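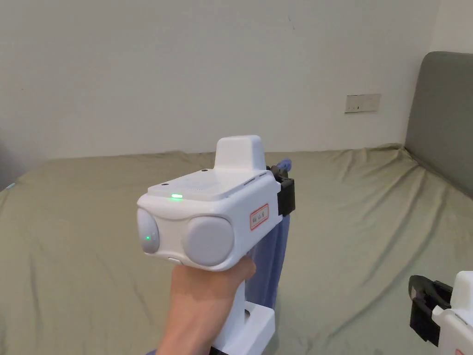 Can I start with one gripper and add the other later?
Start with both. The Purkura kit pairs its two handles at first power-up, and a handle introduced afterward has to go through the whole of Section 3 again, with its sibling switched on and within reach.

3. First power-up and first fold

Read this section once before you do any of it. Reading it during is also popular, and accounts for most of the mail that reaches Inese Lill at the Terkberg service desk.

3.1 Pairing

1. Charge both handles. Plan on 2 hours from flat.
2. Lay them on a bed or padded table. The jaws are tougher than your floor finish.
3. Hold the power button on the first handle for three seconds, then let go.
4. Do the same with the second. Steady green on both means they have found each other.
5. If one blinks, switch both off and begin at step 3. Switching off only the guilty one feels fair but does nothing.

Note: Pairing sometimes sulks in a room full of other wireless gear. Move closer to the base unit before you write to us.

3.2 Grip check

6. Close the empty jaws slowly, then open them. Travel should be smooth all the way.
7. Pick up one piece of soft cloth by a corner. Shirts and pillowcases are good. Sequins are for later, or for never.
8. Lift, hold for 8 seconds, and set it down. If the cloth creeps, turn grip force up one notch and repeat. 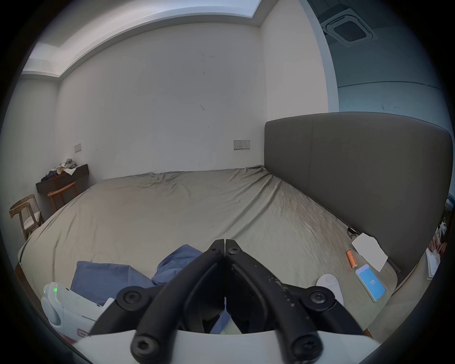
Fig. 3-2. Jaws together, tips toward the middle of the bed.

CAUTION: Keep fingers out of the linkage. The jaws are rated for laundry and can't tell a cuff from a thumb.

CAUTION: Do not tighten the hex screws on the jaw arms by feel. Use the driver in the Drirgate tool pouch, which slips at the right torque. Rainer Schwerdtfeger in assembly has asked for this sentence in every edition.

Note: Scuffs on the inner face of a jaw are normal wear and don't affect the grip. A jaw that no longer meets its partner at the tip does need service.

3.3 Recording your first fold

9. Press Record on the base unit and wait for the tone.
10. Fold the item the way you want it folded from now on. The system copies you faithfully, including the part where you give up and roll it into a ball.
11. Press Record again to stop. Label the fold before starting another one, as "Untitled 14" will mean very little to you in December.

If the tone never comes, see 7.2.

3 comments · 2 shares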